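Skasodgate Shared Workshop
Small Builds Grant - progress report, second half
Prepared by Nnamdi Ogbonna for the Babalola Fund
29 December 2020

Where we are

The grant was for $3000, to build a benchtop arm that sorts household odds and ends into tubs. The arm exists. It moves when told to and, since the new power supply went in, stops when told to as well. Sorting is coming along. I would call the project two-thirds done, which I am aware is what I called it in the last report, but they are different thirds.

The name is still Kirlow. A motion to change it was put to the workshop and lost on the grounds that we'd already made the sticker.

What got done

The shoulder joint was rebuilt. The first version had a printed bracket that flexed under load, so the arm would reach for something, sag, and pick up the bench. The new bracket is folded aluminium and has held for 120 pick cycles without a retighten. I'd asked for more cycles by this point in the plan, but the bandsaw side of the shed needed the circuit and we had to share.

The wrist now turns both ways. It used to turn one way and then sulk.

We replaced the two-finger gripper with a Clasteck kit, assembled over a weekend from instructions translated by someone with a gift for suspense. It closes evenly and the rubber pads can be swapped without taking the whole hand apart. One pad has already been swapped, following an incident with the hot glue gun that I have written up separately for the safety book.

The software can find a single item on a plain bench and get the gripper over it. Two items touching is a coin toss. Anything soft is worse, as cloth has a different shape each time you look at it and the program takes this personally.

What didn't

The tub stage was due to be finished by now. We had planned on open-topped trays with solid sides, and those work well. Real households keep things in baskets with holes in them, and when I moved the camera down to basket height the depth readings fell to bits. The program sees a slot, sees through the slot, sees another set of holes behind it, and reports with full confidence that the wall is in three places. It once tried to reach through one.

I could go back to solid trays and tick the box. I would sooner fix it, if the Fund can live with the delay. The current approach is to teach it what the near wall looks like and have it ignore whatever lies behind until the arm is over the top. Patterned cloth against perforated plastic remains its least favourite thing in the world.

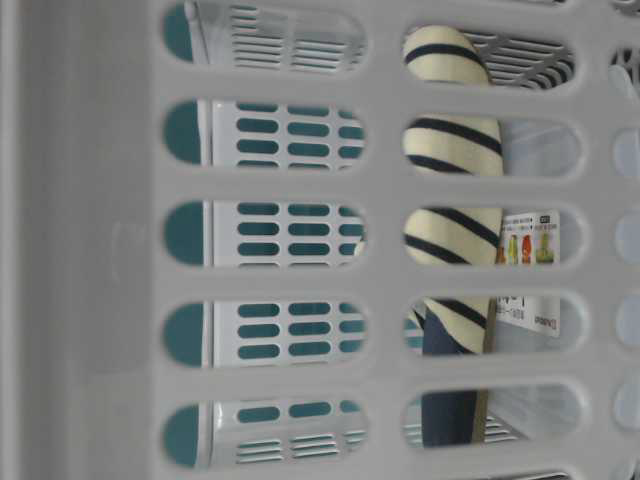
Basket wall at close range, with a striped roll and navy fabric behind the slots.

Money

Spent to date is $1210, mostly on motors, the power supply and the gripper kit. The aluminium was an offcut and cost us a carton of ginger beer, which I have not claimed. The rest of the grant is unspent, and I'd like to carry it over into the new year. The largest cost still to come is a better depth camera, if the near-wall trick doesn't hold up. I'd rather find that out before buying one.

Next

In January I'll put in 6 evenings on the basket problem and nothing else, including the wrist cover, however much people complain about the look of it. After that come soft items, then touching items, then a demonstration for members with a guard rail in front of it.

The cable run behind the bench needs redoing before anyone from the Fund visits. Please give me a week's notice and wear closed shoes.

Nnamdi Ogbonna
Project lead, Kirlow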